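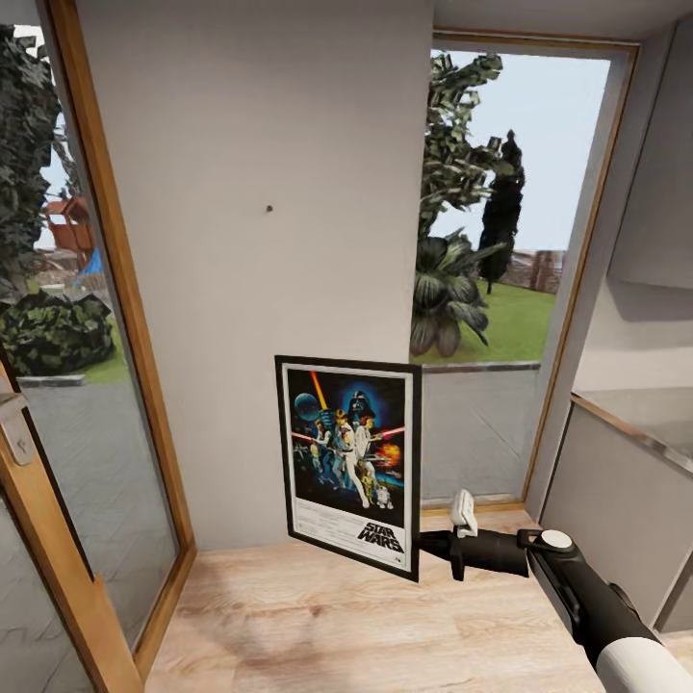
1/ What changed on the fitting desk when the rehearsals moved into simulation

Kirsty Treloar
August 2018

I run the fitting desk at Travonness. We dress rental flats before handover: pictures, straps, hooks, small fixings. Since April each job for the arm has been rehearsed in a rendered room first. Notes for people in the same trade, because I keep getting asked about headcount.

2/ The wall job is a framed film poster, held upright against the pier between the two windows. A fitter does this without thinking. For the arm it has to be written down: which edge to grip, how close to the plaster, what counts as level, when to let go.

3/ Writing it down is now the work. Nigel Naylor spent most of his career on a stepladder and now spends five hours of a shift on task sheets. His first sheet ran to two lines. The current one fills a page and has a drawing of the frame corner.

4/ The software (Indetti, for those who asked) will do up to 4000 rehearsals overnight. It does not tell you which of them matter. Someone has to open the failures in the morning and sort bad grip from bad path from bad instruction. In our first month bad instruction was the largest pile by a long way. 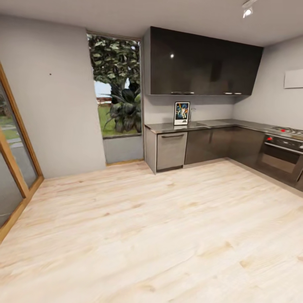 Wide view of the kitchen. Poster on the worktop, by the tap.

5/ Start states are a job in themselves. The poster might be on the worktop, on the floor, face down or behind something. Pauline Pearce keeps the list. She used to do our stock control and is very good at it, as it is the same skill: where things are, as opposed to where the paperwork says they are.

6/ She also had the dark gloss cupboard doors added to the room. The first version had matt ones. Half our flats have gloss, and reflections upset the cameras on site. The model builders had not been told, and none of us had thought to tell them.

7/ Pay. Task sheets were graded as clerical to begin with, so a fitter moving across lost the site allowance, 600 a quarter. Jhonatan Ríos raised it and it took two meetings to put right. If you are planning the same move, settle the grade before you move anyone.

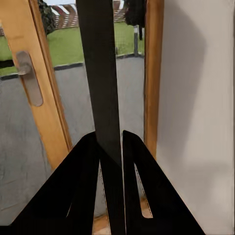
Strap held in the gripper, glazed door behind.

8/ Straps are harder than frames. A frame keeps its shape and a strap does not, so the sheet has to say where along the length to hold it and how much slack is acceptable. Our fitters disagree on the slack. We had never noticed, as each of them always did their own flats.

9/ That argument went on for a fortnight and is now a written standard, which the people working by hand use as well. I would count it as the most useful result so far – more useful than the hours saved, which are modest.

10/ What has got worse: less time on site, more time sitting down, and new starters who know the sheet before they know the wall. Chelsea Lockwood now takes each of them out with a drill for their first few weeks. The Mudaliar contract pays for that until it is renewed. After that it comes out of my budget.

11/ Headcount is the same as before. Two people have different titles. I have no figures on quality yet and will post them when I do.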